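Huvach Cell Planner: Frequently Asked Questions
Maintained by Waraporn Thaweesak

Which arm gets priority in a two-arm cell?
Neither by default. The planner reserves swept volume in time slices, and the first plan to commit holds its reservation. Set arm_priority in the cell file if one arm should always win.

Why does a bin-to-bin transfer wait when the other arm is idle?
An idle arm still occupies space. Its current pose is treated as a static obstacle until a park pose is defined.

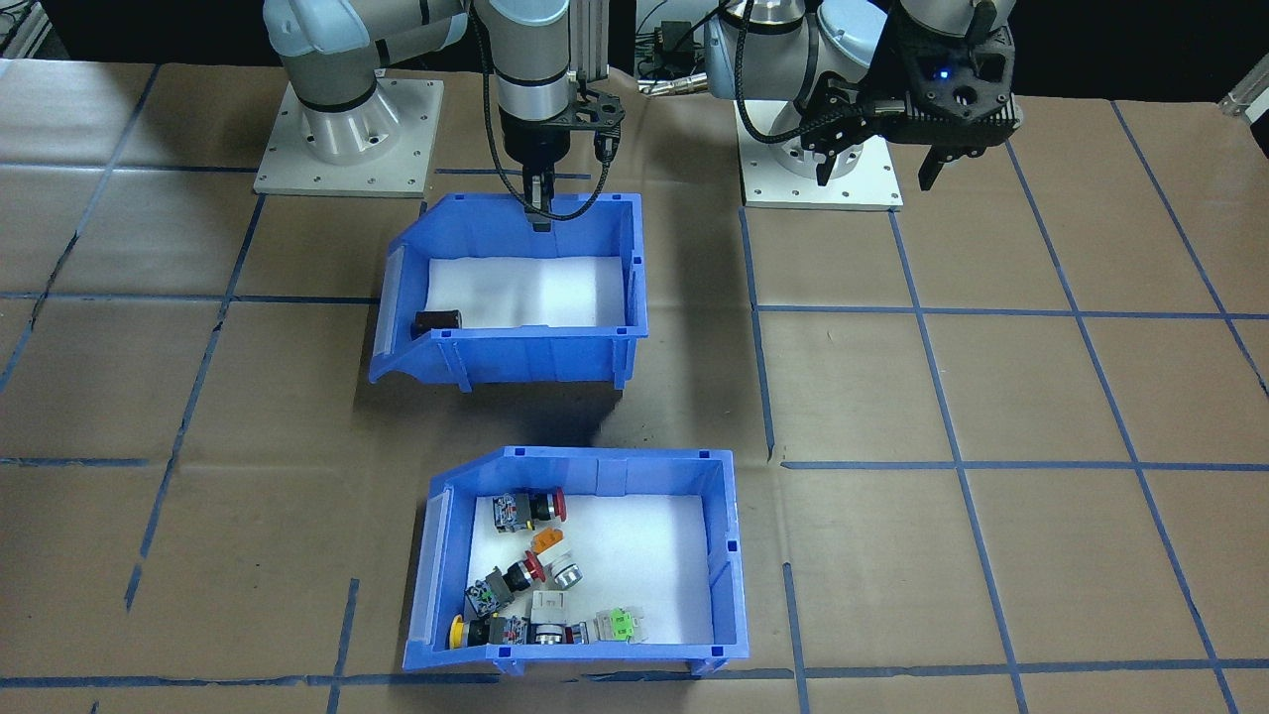
A park pose must be joint-space. Cartesian park poses were dropped in release 11 because the elbow solution was not repeatable.

Do I need a separate collision model for each bin?
No. Load one mesh and instance it with a transform per bin. Cut-down front lips must be in the mesh. A bounding box closes off the open side, and the planner will reject low approaches that are safe.

What does error 1406 mean?
The wrist camera segmenter returned a mask touching two or more image borders, so no centroid is published. This is common at close range, when a bin wall or other large surface fills most of the view.
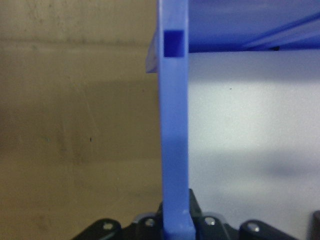 Back off 40 mm along the tool axis and request a new mask. If the error persists, check that the gripper self-mask is loaded. Without it, finger links can be merged into the target region.

Can I run the Mamow tracker at the same time?
Yes, on a separate node. Both subscribe to the same image topic, and neither writes to it.

Where do I report planner faults?
Send the log bundle and the cell file to Wai-kit Hsu at the Toledo office. Logs without a cell file cannot be replayed.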